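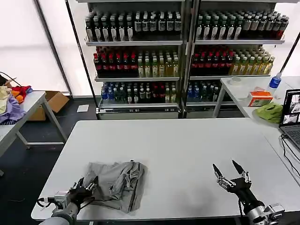 Gray cloth on the white table

Soltow chute-side vaccine cooler: my review after two workings

I run 47 mother cows outside Deschamps, plus whatever calves they've managed to give me, and for years my vaccine cooler was a lunch box. A nice lunch box! It had a blue ice pack in it and a dish towel, and I'd set it on the tailgate and tell myself it was fine. Then I finally stuck a thermometer in it one June morning and it read 61 degrees by the time we got to the last pen. So I'd been giving warm modified-live vaccine to the back third of my herd for who knows how long. I felt pretty dumb.

Anyway, I bought the Soltow. It was $185 at Skisa, where they keep one out of the box by the ear tags so you can poke at it, and I poked at it for three visits before I gave in.

What you get is a hard-sided cooler with four tubes running through the front wall at a slant. Your syringe guns go in the tubes barrel first, handles sticking out, so the loaded vaccine stays cold and dark between animals while you still have something to grab. The bottles sit in a foam rack inside. There's a dial thermometer in the lid, a drain plug, and two flat ice packs that slide down the sides.

The good stuff first. It holds temperature really well. I loaded it at six in the morning with both packs frozen hard and the vaccine straight from the fridge, and at noon the dial said 41. I didn't trust the dial (I'm like that now) so I had my own probe thermometer in there too, and they agreed within a degree all day. This was in the sun part of the time, with me in and out of the lid constantly for fresh bottles. The second time I used it was colder out and I only needed one ice pack. Do watch that, by the way. With both packs in on a chilly day it crept down to 34, and freezing a killed vaccine is every bit as bad as cooking it. I wrapped the second pack in newspaper the next time and it settled at 38.

The slanted tubes are great. With the lunch box I was always laying a gun down on something, the tailgate or a post or one time a cow, and the needle would get mucky and I'd change it and lose my place. Now a gun goes back in its hole every time. I put colored tape on the handles and matching tape over the holes, red for respiratory and yellow for the seven-way, and I haven't mixed them up once.

Now the gripes. The tubes are sized for Soltow's own guns, naturally. My old Kolta 50 cc fits but it's snug, and you have to turn the dose knob just so or it hangs up on the collar. My little 25 cc Kolta goes the other way and slides in too far, so I shimmed it with a slice of pool noodle. Works fine, looks ridiculous. If you're buying new guns anyway you won't care, but I wasn't about to replace two good syringes to suit a cooler.

The latch is cheap. It's one plastic hook in the middle and it popped open twice when I had the thing bouncing around in the side-by-side. I've got a bungee over it. For what they charge I'd expect two metal ones.

Cleaning is so-so. The tubes come out, which is nice, and they go through with a bottle brush and hot water. I don't use disinfectant on them, since a trace of it can kill a modified-live vaccine. The foam rack is the pain. It soaks up anything you spill and takes two days to dry, and mine already has a pink stain that I think is permanent. A hard rack would be so much better.

It's also heavy once it's loaded. I wouldn't want to haul it across a pasture, though from the truck to the chute is no trouble. The handle folds flat, and it has pinched me.

A few people have asked me about the bigger model, the one with six tubes and a plug-in chiller. That one was $838 last I looked, and for a herd my size I can't make the math work. If you're processing 650 head of stockers in a week, with power at the chute, then sure, go look at it. I've never used one so I can't tell you a thing about how it holds up.

One more tip: put the cooler in the shade and chill it the night before. I set a spare ice pack in mine at bedtime and swap it out in the morning, and the inside starts out cold instead of spending its first hour catching up. Also, only mix as much modified-live as you'll use in an hour. The cooler doesn't change that, and I still have to remind myself.

Four stars out of five from me. I'd buy it again, but I'd buy the bungee at the same time. Skisa had them in a bin by the register.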